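Soya beans back on the Prelton kitchen list

The autumn bulk order has arrived and dried soya beans are on the shelf again after a gap over the summer. They come in 1,000 g bags and are kept beside the lentils. Please sign for each bag in the blue book.

Several members asked how to roast them at home. Rinse the beans, soak them overnight, then drain them and pat them thoroughly with a tea towel. Put them in a wide pan with no oil, in a shallow layer, and keep the heat at medium. Stir often. They need 40 minutes or so, and the skins will start to split before they are done. Salt them at the end and let them cool on a tray.

A steel wok does the job well on a table-top induction hob, provided the base is flat. Leave enough space beside the hob to set the wok down.
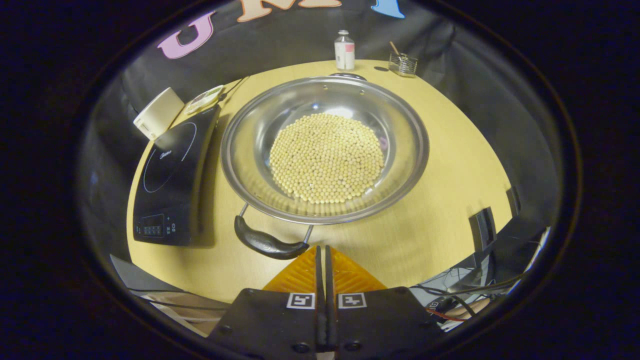 November orders

Order forms for November are in the rack by the door. Forms go back in the Tapia box by Friday, October 19, 2018. Black beans and pearl barley have been added to page two.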